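L'atelier de rangement de Huvholm change ses tables et garde ses bacs

5 février 2025

L'atelier de tri et de rangement de Huvholm a terminé le réaménagement de sa salle du rez-de-chaussée. Les vieux établis sont partis et des tables en bois clair les remplacent. Les bacs gris en métal, par contre, restent en service. Ils sont ouverts sur le dessus, avec des côtés inclinés, et leur fond a déjà beaucoup servi.

La question de les remplacer a été posée pendant l'hiver. La société Pidbridge, qui fournit le mobilier, proposait une série neuve en plastique. L'atelier a fait un essai de deux semaines avec les deux modèles, et il a choisi de garder le métal. Selon le compte rendu publié par l'atelier, les bacs en plastique étaient plus légers à porter, mais ils glissaient trop facilement sur le bois. Le budget prévu de 300 euros pour les nouveaux bacs a été utilisé pour l'éclairage et pour une étagère de plus le long du mur.

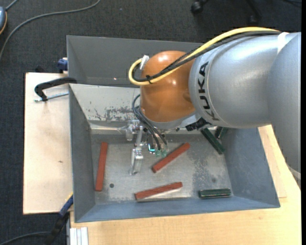 Un bac gris en métal sur une table en bois clair, à l'atelier de Huvholm. Le fond porte de nombreuses rayures.

Les rayures ne gênent pas le travail, précise le compte rendu. On a renoncé aussi à repeindre l'intérieur des bacs, car la peinture s'écaille et les petits morceaux se mélangent avec les pièces. Un lavage à l'eau tiède et au savon est prévu à la fin de chaque mois – sans brosse métallique.

La nouvelle disposition demande quelques habitudes nouvelles. Les pièces à trier arrivent maintenant par la porte de la cour, et les bacs pleins repartent par le couloir. Chaque table peut supporter 80 kilos, et il est demandé de ne pas empiler les bacs dessus. Les bacs vides vont sur l'étagère basse, à côté de l'évier. Les étiquettes se collent à l'extérieur, sur le petit côté, pour rester lisibles quand les bacs sont rangés.

Les anciens établis ont été donnés à l'association Luangrath, qui les installera dans son local de réparation de vélos. Il reste encore environ 50 tiroirs en bois dans la réserve. Les personnes intéressées peuvent les demander à l'accueil jusqu'à la fin du mois d'avril. Le transport est à la charge de celui qui les prend.

La salle voisine, appelée salle Sivus, sera fermée pendant la pose du nouveau sol. Les horaires de l'atelier ne changent pas.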